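Do Heavier Mugs Keep Coffee Hot Longer?
Project report, Sheyla Castaño
Lab partner: Yolanda Benavides

Our starting point was a claim we kept hearing, that a thick mug keeps a drink hot longer than a thin one. I didn't believe it. A thick mug that starts out cold has to get its heat from somewhere, and the only hot thing around is the coffee.

We borrowed 11 mugs from family and from the break room in Escobar Hall. The heaviest weighed 673 grams on the kitchen scale, which seems like a lot to lift before breakfast. Yolanda boiled 800 milliliters of water at a time, enough for a few mugs per batch. We filled each one to a finger below the rim and read the temperature at the start and again after 45 minutes.

The first batch went badly. We had set the mugs near a window and the ones closest to the glass cooled fastest, whatever they weighed. I threw those readings out. Yolanda wanted to keep them with a note, and we still disagree on that.
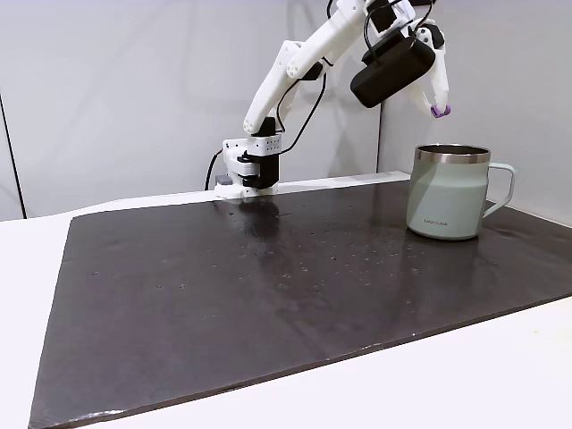
Does it help to warm the mug first?
It helps most in the first few minutes, when a cold mug is pulling heat out of the drink. After that the open top matters more, and a warmed mug with no lid loses heat like any other.

For the second batch we moved everything to an inside table and rinsed half the mugs with hot water. The rinsed ones started warmer. By the end the gap had shrunk so much that I wouldn't trust our thermometer to tell them apart. We also tried a saucer on top as a lid, and that made a bigger difference than anything about the mug itself.

Problems with our method: the mugs had different widths, so weight was never the only thing changing. We used one thermometer and had to move it from mug to mug, so the last reading in each batch came later than the first — we should have staggered the pouring. Yolanda thinks wall thickness deserves a fairer test with mugs of the same shape. Maybe, but I'd want to see the numbers before I paid extra for a heavy one.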